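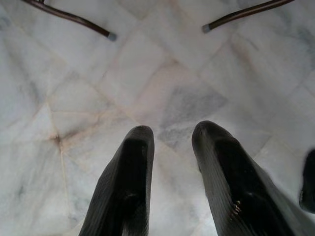 Erst mal acht Monate gar nichts streichen, hieß es gleich zur Begrüßung, ein altes Haus müsse man kennenlernen. Dabei wollte ich doch nur wissen, wie man 147 Quadratmeter in Rullow renoviert!

Die Besitzerin lacht viel – und redet schnell. »Im Februar hatten wir innen acht Grad«, erzählt sie, »da lernt man seine Fenster kennen.«

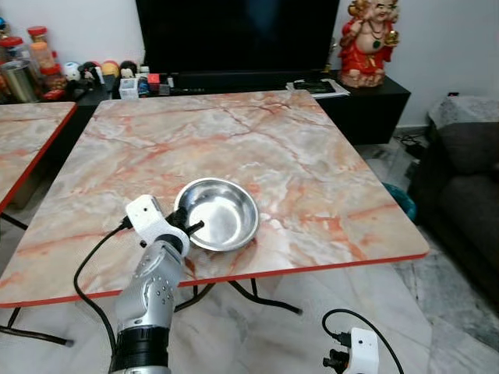
Marmormuster mit rotem Rand.

Neue Fenster? Kamen nicht infrage. »Die alten sind über 80 Jahre alt, die kitte ich selber.« Ich war beeindruckt (und ein bisschen neidisch).
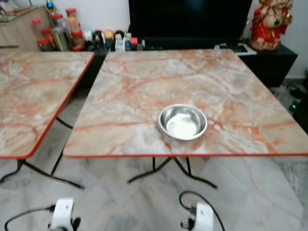 Runde Schüssel, eckiger Tisch.

Und das Geld? »Reden wir lieber über Farbe«, sagt sie.
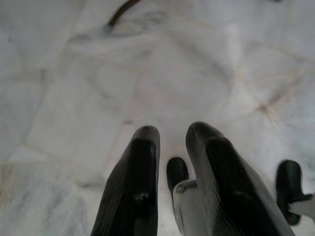 Heller Boden.

Im Flur will sie es jetzt mit Lehmputz versuchen.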